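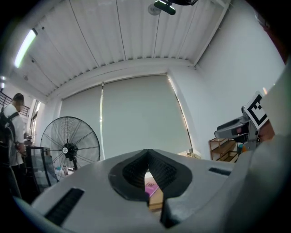

**How do you get a shared room to stay tidy for longer than an afternoon?**

Put the things people use most on open shelves between hip and eye height, and give everything else a box with a lid and a name on it. The rest of this report is about how long it took us to arrive at that.

# The Pascu Room: Storage, Light and Other People's Stuff

Term project, Interior Planning II, June 2025
Group Flarnus

## Background

The Pascu room belongs to three courses at once, so on any given morning it belongs to the last person who left something in it. Our brief was to make it easier to put things away. We had one term, a budget of $63, and the use of whatever furniture was already there. A request for new cabinets was sent to the department in the first week. We're told it has been received.

Our advisor, Mircea Dinu, asked us not to begin with a drawing. We began with a drawing. It showed a long wall of closed cabinets, and he looked at it for a while and asked where the cabinets were coming from. The drawing is in Appendix A as a record of our early optimism.

## The room as we found it

The ceiling is white corrugated metal. It bounces the light from the fluorescent tube around fairly well, and it bounces sound around even better. Anyone who drops a tray of markers should expect applause.

The brown wooden shelf unit has open tiers, and at the start of the term everybody in our group hated it. Open shelves show everything. Small things in teal and orange ended up on it or next to it, and the difference between "on" and "next to" turned out to be most of our project. The work surface is pale wood, so anything bright left lying on it can be spotted from the door. We had listed this as a fault. It later moved to the other column.

## Method

We kept a log on a clipboard. Anyone who went looking for something was asked to write down what it was, where they looked first, and where it finally was. By the end of the term the log had 569 entries. Several of them are the clipboard.

After the first round of entries we tried two arrangements, one after the other.

**Arrangement 1, "Jemer."** Everything went into closed boxes, sorted by type of material. Paper with paper, tape with tape, and so on. The boxes were stacked on the shelf unit and the labels faced out. It looked wonderful. Two of us took pictures of it for our portfolios.

**Arrangement 2, "Brusteo."** Things in daily use sat directly on the middle tiers with no box at all. Less popular things went into lidded boxes on the bottom tier. The top tier was reserved for items that nobody short needed.

(The names come from a group vote. We don't recommend group votes.)

## Results

Jemer lasted until people had to use it. To get tape you had to lift the box of paper off the box of tape, and once the box of paper was on the table it stayed there, since nobody had come in for paper. By the end of the first week the table held the boxes and the shelves held coats. The log shows people looking in the right box first and then finding the thing beside it. Our labels were accurate. They described where things would have been.

Brusteo looked worse from the first day and then stopped getting worse. Things came back to the shelf, usually to the right tier, sometimes upside down. The median search went down to 20 seconds, and a fair part of that was walking. Bright items did better than dull ones in both arrangements. Gray things were lost in every part of the room, and one gray stapler is still at large.

We also moved the most-used supplies to the tier closest to the work surface. That change cost nothing, took a few minutes, and helped more than anything we bought.

## What we spent

Most of the money went on lidded boxes, half of which we no longer needed after Jemer. The label maker was borrowed. Its tape was not, and it was the most expensive item in the project by length.

## Problems with the study

People knew about the log and probably behaved better near the clipboard. We ran the arrangements in order, so some of Brusteo's success may be the users getting tired of us. We also cleared the table ourselves between the two, which was cheating slightly in favor of the second.

## Recommendations

- Keep the open shelf unit where it is.
- Leave the middle tiers unboxed.
- Buy supplies in loud colors where there's a choice.
- Add hooks for coats. We forgot coats completely.
- Check the arrangement again in September, when a new set of students will have their own ideas about the top tier.

The leftover boxes are available. They're stacked by the door, labeled "BOXES."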